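Kovley furniture claim leaves buyers guessing
21/10/2018

Furniture chain Kovley says its new tables will last 18 years, a promise that rests on one survey of its own customers.

The firm, which bought rival De Graaf in October, asked 3,723 shoppers whether they were happy with their purchase. It says 80 per cent were. Most had owned the table for less than 3 months.

How that becomes 18 years is not explained. The guarantee itself covers three, and leaves out stains, scratches and "normal family use".

Kovley did not answer our questions about the sums.

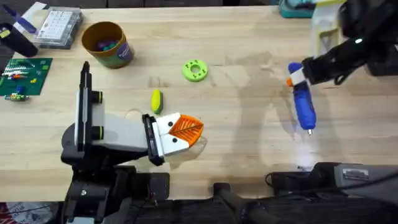
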